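Wurnard Students Teach Robot Arms to Pack a Case, and Invite the Town to Come and See

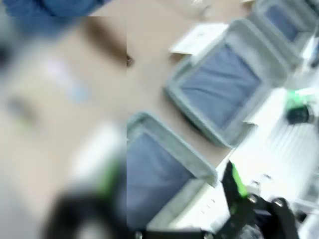

Page last changed: June 2022

WURNARD — The robotics club at Wurnard High School is very happy to announce that its packing project, known to everyone in the building as Tresel, has been accepted into the open division of the Bralerel Student Automation Meet, and that the club will be holding a public evening in the school library beforehand so that families, neighbors and anybody else with a bit of curiosity can see what the students have been up to all year.

Tresel began as a fairly small idea. The club wanted a job for its robot arms that was more like the work people do at home and in shops, and a good deal less like stacking colored blocks, which the students had done plenty of already and were (it must be said) a little tired of. Somebody suggested packing. Gray cases with soft blue linings were set out on a tan table, sheets of paper were added, and the club got started on what has turned into a long and very absorbing year.

Packing a case sounds easy until you try to write down how you do it. A person will hold the rim steady with one hand, smooth the lining with the other, and slide a sheet of paper in without giving it a thought. The students had to break all of that into small movements, and then decide which movements could be taught by guiding an arm by hand and which needed to be worked out on the computer. Paper gave them the most trouble by far. A sheet lying flat on a table offers a gripper almost nothing to take hold of, and the club went through a whole drawer of fingertip shapes before settling on one that everyone could live with. The black fingers with their bright green trim have become something of a club emblem, and there is talk of T-shirts.

The club has 14 members this year, from first-year students who had never held a screwdriver to seniors who have been coming since middle school. Work is shared out by interest. One group looks after the grippers and fasteners, another runs the practice sessions at the arms, and a third keeps the recordings in order and decides which ones are good enough to learn from. Members are encouraged to trade places during the year, and most of them do, with the happy result that the people writing the software have also spent time hunting under tables for a dropped screw.

So far the students have recorded 2000 practice runs, of which 1812 were kept after review. The rest were set aside for all kinds of reasons, from a lost grip to a bumped table, and the review group has written a short guide to what makes a run worth keeping. The guide will be shared with other schools at the meet, and the club would be delighted to hear from teachers who would like a copy sooner.

"We came in thinking the robot would be the hard part, and then we spent most of October arguing about paper," the team writes in its entry statement. "We would not trade that month for anything. We learned to watch each other's hands, and to write things down the same day, and to let the newest person at the table ask the first question."

None of this would have been possible without the kindness of Wragg Hardware on Mill Street, which has kept the club in screws, clamps and good advice for several years now and which opened its back workroom to the students during the winter when the school shop was being repainted. The club would also like to thank the school's art department for the loan of tables, the library staff for putting up with the noise, and the many parents who drove home late and hungry teenagers with such good humor.

The public evening will include short demonstrations at the arms, a display of the retired fingertips, and a chance for visitors to guide an arm themselves with a student alongside. Younger children are very welcome with an adult. Long hair should be tied back at the demonstration tables, and loose sleeves rolled up. Admission is free, and there will be lemonade and a bake sale, with everything raised going toward travel to Bralerel. The library seats 103, so families are kindly asked to reserve places ahead of time through the school office.

Students who will be at Wurnard High School next year and would like to join the club do not need any experience at all. Sign-up sheets will be on the tables throughout the evening, and the office will have spare copies until the end of term.

About the Wurnard High School Robotics Club

The club is an after-school activity open to every student at Wurnard High School. It meets in the shop during the school year and takes part in student meets and local fairs. Tools and safety glasses are provided.

Press inquiries and requests for photographs may be directed to the Wurnard High School office, attention Robotics Club.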